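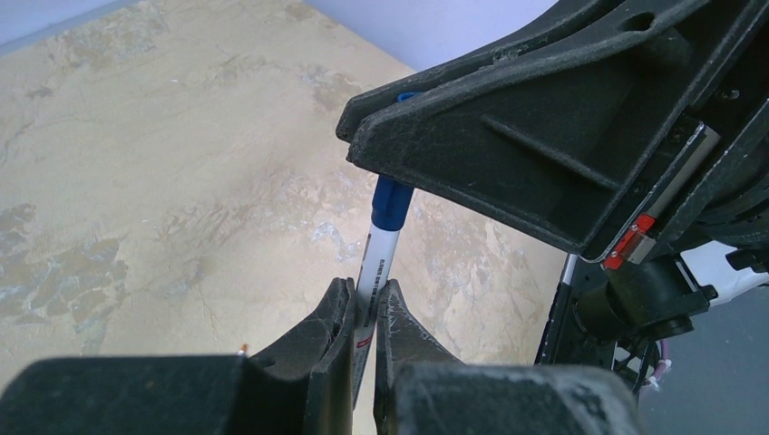
Mutlow two-arm kit, first impressions

norbert_orban
Posted April 8, 2026
Two weeks in with the Mutlow and I'm having a great time with it! Both arms are up and I've gone straight to passing a marker from one gripper to the other, which the manual saves for chapter 30 (I know, I know). The wrist camera view is what sold me. You can see both fingers on the barrel and the other gripper coming in over the cap, so when a handover goes wrong you know which side to fix. Build took me 19 hours over a week of evenings.

Cakent
Nice! Are the fingers the stock ones? I couldn't find a part number for them anywhere on the Onenstead shop page.

norbert_orban
Stock files, printed at home. One has shallow ridges on the inside and they hold a round barrel much better than I expected. One tip has a little chip in it already, but I'm leaving it until it bothers me.

kfulop
I'll be the grump. I had the Mutlow from September on and sold it. The cable routing under the wrist drove me nuts, and for another 200 you get the Dobos with everything tucked inside.

norbert_orban
Fair about the wires, mine hang too. But Kornél, you can't print your own fingers for the Dobos! That's half the fun for me.

kfulop
You can, you just have to draw them yourself. And try a handover with something heavier than a marker before you praise it too much. Mine sagged with a full water bottle.

Cakent
A full water bottle is a lot to ask of any arm in this price range, come on.

kfulop
The Dobos does it.

norbert_orban
OK, I'll try a screwdriver next and post the numbers, good or bad. Does anyone have a calibration file for the second arm that they're happy with? The default puts mine slightly low.

Cakent
Sending you mine. Change the wrist offset first or it'll drive into the table.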